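4 min read

Went to the Dreton open day in Durkcombe this afternoon. Posting my notes as a thread while I still remember which parts were said to us and which parts I guessed.

Background for anyone new here: I do the linen at a small care home. My manager saw the notice back in May and asked if I wanted to go. I said yes, mostly for the afternoon off the mangle.

Dreton has the ground floor of the old seed merchant's on the Mfinanga Road side. Parking is around the back. The sign on the front still sends you to a door that doesn't open.

They take visitors through in groups. There were seven of us. A couple from a hotel, a man who teaches metalwork, some students, me.

Our guide was Aino Juntunen. She runs the Ratard project, the part of the company that works on handling cloth. She spoke without slides, which suited me.

Her main point was that cloth is hard. A box is the same shape before and after you pick it up. A towel has a new shape each time you touch it, and the machine has to work out where the edge has gone.

I could have told her that, but I'd never thought of it as something you'd have to explain to a machine.

There are cameras near the hands as well as one up at the head. She said the hand cameras see the cloth up close, and the head one sees where everything is in the room.

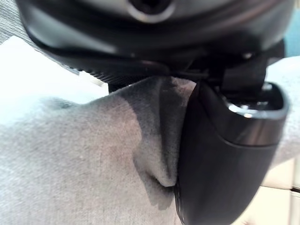
One finger pressed into the grey cloth, with a good deep fold beside it.
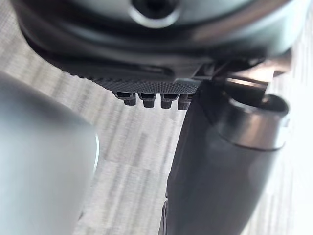 The underside of the housing, with the row of little pegs below the textured edge. 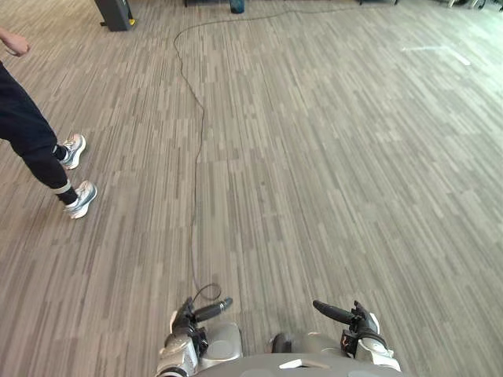
Both grippers open over the carpet. Mind the cable.

Somebody asked how many tries it needs before it can do a new job. Aino said they had recorded 2000 folds for the hand towel and were still adding to it. A person steers the arms for those.

The metalwork teacher asked what happens if you give it a fitted sheet. She said they haven't tried fitted sheets. The hotel couple laughed at that longer than the rest of us.

Speed. I timed one hand towel on my phone, from first touch to hands off, and it took five minutes. I can do a fair stack in that time. Aino didn't argue. She said speed comes later and right now they care about whether it lets go of the cloth in the correct place.

Letting go is apparently its own problem. The cloth clings to the fingers, the arm moves off, and the corner you just squared comes along with it. I do the same thing with fleece blankets in winter when the static is bad.

Safety: there's a stop button, and one of the staff stays within reach of it. We were asked to keep back from the arms whenever they were moving. It's fairly quiet. I expected more noise. Our dryers are far worse.

I asked about lint. She wrote the question down. They wipe the fingers at the end of each session but hadn't been keeping track of what the fluff does over months. Anyone who has opened up a dryer knows what it does over months.

I also asked about damp linen, seeing as a lot of ours gets handled before it's fully dry. The answer was dry only for now.

Cost wasn't on offer. One of the students pushed a bit and was told there's nothing for sale, so there's no price.

They let us have a go at steering at the end, five minutes each. You hold two handles and the arms copy you. I got hold of a corner on my second try and lost it when I turned to say something. It's tiring on the shoulders. The students were much better at it.

What I'll tell my manager: it won't be folding our sheets next year. It might be worth another look when they get to damp things and bigger things. Small flat towels are the part of the job I mind least anyway.

If you work in a laundry and want to go, they're planning another one. You put your name on a sheet by the front desk, or ring them. Wear flat shoes, there's a fair bit of standing. Tea was provided and the biscuits were the plain kind.

End of thread. I'll answer questions after supper.

Comments

hemline_jo: Did they say anything about pillowcases? We go through far more of those than towels.

Author: They'd like to do them next. Aino said the open end is the tricky bit, finding it and keeping it from closing up.

packetboat: My cousin went in the morning group and didn't get to steer. Jealous.

wringer62: Five minutes for a hand towel! I'd be sent home.

Author: Same. To be fair it was a very square fold.

terry_loop: Is there a step at the back entrance? Mum would like to go and she uses a walker.

Author: No step at the back, but the door is heavy. Ring the bell and they'll come and hold it.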